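News > Automation > Standards and safety
Reading time: 2 minutes

Plonham group publishes code of practice for testing kitchen robots in simulation

A working group of robot makers and kitchen suppliers has published a code of practice for companies that test household robot arms in simulation before they are placed in a real kitchen. The text was released on Sunday, August 5, 2018, at the end of the group's meeting in Plonham, and it is open for comments until November.

The code is 12 pages long and is written for small firms which do not have a safety department of their own. It says what a simulated kitchen must contain, how the results must be recorded, and which tests must be repeated with a real arm afterwards. It is voluntary. However, the appliance supplier Trillora has already said it will ask its partners to follow it.

Most of the work in the group was about doors. An open refrigerator door makes the space in front of the shelves narrow, and the arm must enter without touching the door, the shelves or the goods that stand on them. The code therefore treats reaching into a refrigerator as a separate task, with its own page of requirements. The door must be tested at different angles, and contact with a glass shelf must be written in the report also when nothing is broken.
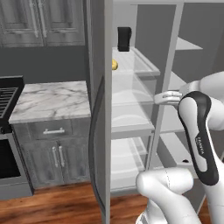 Under the new text, a company may not use the words "tested in a kitchen" if the kitchen was only simulated. It must write "simulated kitchen" in the same size of letters as the rest of the claim. The report should also name the model of the arm, the version of the software and the person who approved the result.

"We had many reports where the success rate was printed very large and the conditions were missing," said Martim Gouveia, who led the drafting. "A buyer cannot compare two products in this way. We ask for the conditions first, and the rate after."

For each task the code allows up to 4000 simulated attempts to be counted in one report. Failed attempts must stay in the file, together with the start position of the arm. Removing them is permitted only when the simulation itself had an error, and then the error must be described.

Not all members were satisfied. Sándor Antal of Slaoui, a maker of grippers, said that the rules on contact force are still too general. In his opinion a simulated shelf is often more stiff than a real one, and soft finger pads are difficult to model well. He voted for the text, but he has asked for an annex on grippers - the group will discuss it at its next meeting in Cutinmont.

Comments can be sent in writing by companies and also by private persons. The group will answer the technical ones in public, and the final version should follow after the Cutinmont meeting. Until then, firms may use the draft if they mark it as a draft in their reports.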